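Grakorent Textile Care Notes
Handling and Folding Dark Fabric Items
Last revised 19/03/2026 by Assunta Villa

Scope

These notes cover dark fabric items of medium and large size: navy and black throws, covers, work garments and similar pieces. Light items are treated in a separate page. Dark cloth shows lint and pressed-in creases more readily than light cloth, and its edges are harder to find by eye, so the order of work differs slightly.

The rental stock at Grakorent currently stands at 2,227 pieces. The same procedure applies to a household shelf with far fewer.

What you need

A flat, pale work surface, wider than the item when folded once
A lint roller or a dry clothes brush
A lamp placed to one side
A shelf or bin with a clear depth of at least 28 cm

Preparing the item

Brush the work surface before placing anything on it. Lint left on the surface transfers to the underside of the cloth and is usually found only after the last fold.

Check that the item is fully dry. Seams and hems hold moisture longest. Press a hem between two fingers for a few seconds; if it feels cooler than the rest of the cloth, hang the item again.

Set the lamp low. Side light makes a ridge visible on dark material, while light from directly overhead flattens it. On a pale background the outline of the item can be found without touching it.
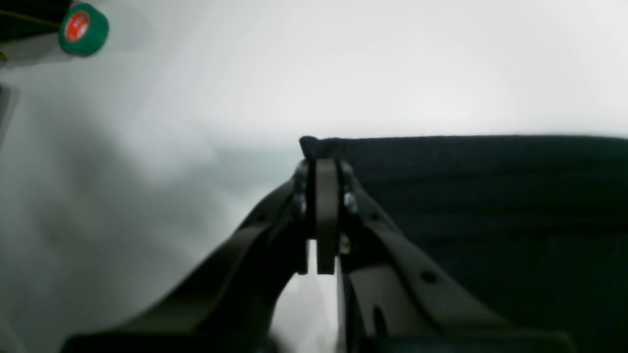

Large dark fabric item against a pale background.

Brush in one direction only, from the center toward the edges. Use the roller for hair and the brush for dust. If the item has a nap, follow it.

Folding procedure

1. Find the center of the top edge. On garments, use the collar or waistband seam. On plain cloth, bring two corners together and mark the midpoint with a pin.

2. Pinch the cloth and lift. Keep the grip narrow. The material will rise to a peak and widen below it. Gathered cloth tends to collect between the gripping points – a lump there will become a crease once weight is placed on it.

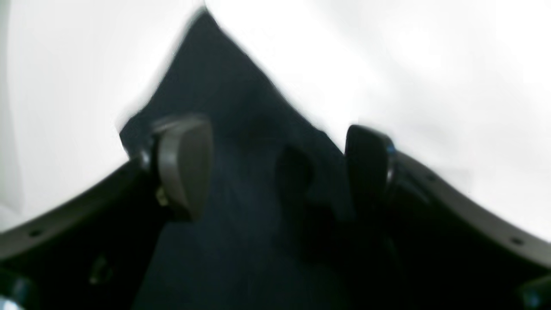 3. Lower the item and open out the gathered section. Work with the flat of the hand and move outward. Do not pull on one corner, as this shifts the grain and the edges will no longer meet.

4. Fold in half lengthwise. Match the hems first, then the fold line. If the two disagree, trust the hems.

5. Fold in thirds across the width. For shelves shallower than 28 cm, fold in quarters. Smooth each layer before adding the next.

6. Turn the folded edge to the front. A stack with folded edges forward can be separated without disturbing the pieces beneath.

Stacking and labels

Keep heavy cloth at the bottom. Dario Gatti tested stacks under a load of 200 N and found that creases set mainly in the lowest two pieces, so these should be rotated to the top at each stock check. The next check is in July.

Use a paper band or a hanging tag. Adhesive labels leave a residue that attracts lint – the Joltar tags with string loops are suitable. Write the size and the date of the last wash on the side facing out.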